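Capítulo 14
Lo que enseña una jornada de puertas abiertas

Objetivos del capítulo
Al terminar este capítulo el alumno podrá distinguir entre una demostración y un ensayo, redactar una hoja de observación y formular preguntas útiles al personal técnico durante una visita.

Quien haya asistido a una feria de automatización conoce el ritual. Hay una mesa, una tela oscura al fondo, una persona con micrófono y un sistema que hace lo que se le ha preparado para hacer. El público aplaude. Al día siguiente alguien escribe en un informe que la tarea «está resuelta», y ahí empiezan los problemas de los que trata este capítulo.

El caso que nos servirá de hilo es la visita a los talleres de Irer, en el polígono de Undari, donde la empresa Vevel presentó una célula de montaje con dos brazos. El folleto de invitación hablaba de «destreza humana». Conviene subrayar esa expresión y volver a ella con el cuaderno en la mano.
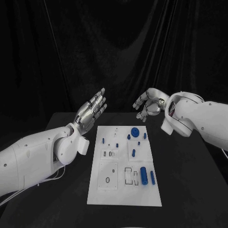

La primera pregunta del visitante debería ser siempre la misma: ¿quién ha elegido las piezas? En un tablero de montaje, los huecos, las placas y los elementos que se colocan en ellas forman parte del experimento tanto como el propio robot. Un tablero conocido de antemano dice poco sobre lo que pasaría con otro. En Irer se preguntó si era posible cambiarlo de sitio. La respuesta fue que ese día no.

La segunda pregunta se refiere al reparto del trabajo. Dos brazos no equivalen a dos operarios, y el alumno debe anotar en cada momento cuál de ellos sostiene algo y cuál espera -- es un dato que los folletos casi nunca recogen.

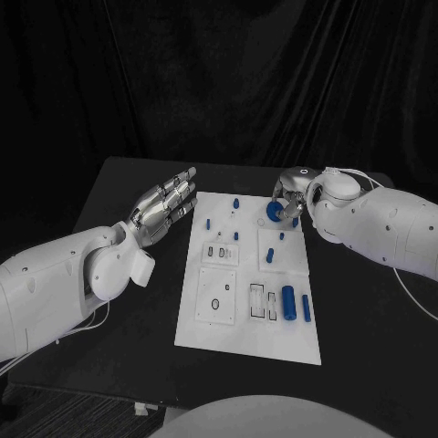
Figura 14.1. La mano derecha sujeta un disco azul sobre el tablero; la izquierda permanece abierta.

Zewditu Fikre, ingeniera de mantenimiento y autora de la hoja de observación que usaremos en los ejercicios, propone separar tres verbos que en las presentaciones se confunden: acercarse, tocar y colocar. Una mano próxima a una pieza no la ha cogido. Una pieza cogida no está montada. Parece una obviedad, pero en los informes de visita que ella revisó para la firma Gentile, 28 en total, la confusión aparecía en más de la mitad.
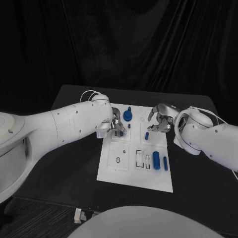

Figura 14.2. Mano izquierda junto a una pieza azul pequeña, sobre una placa blanca. ¿Qué verbo anotaría usted?

La tercera pregunta es la más incómoda: ¿cuántas veces se ha intentado? El presentador de Vevel citó 2000 ciclos de prueba y un acierto del 100 %. No explicó qué contaba como ciclo, ni si se incluían los interrumpidos. Una cifra redonda sin definición no se discute ni se acepta; se apunta y se pide el documento. Al cierre de esta edición el documento no había llegado.

Nada de esto obliga a pensar que la célula funcione mal. Puede que funcione muy bien. Lo que sostenemos es más modesto: el visitante de una jornada así no está en condiciones de saberlo, y su informe debe decirlo. 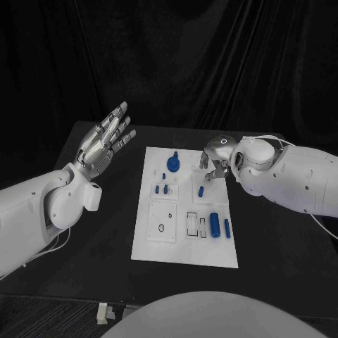
Tiempo estimado de lectura de la sección siguiente: 14 minutos

14.1 La hoja de observación

La hoja se divide en dos columnas. En la izquierda se escribe únicamente lo que se ha visto, con la hora. En la derecha, lo que ha dicho el presentador, entrecomillado siempre que sea posible. Las conclusiones van al dorso y se redactan después, fuera de la sala y preferiblemente sin el folleto delante.

Antes de continuar, busque un vídeo promocional de cualquier sistema de montaje y rellene la columna izquierda con el sonido apagado. Repita después el ejercicio con sonido, complete la columna derecha y señale las afirmaciones que no tengan correspondencia en la otra.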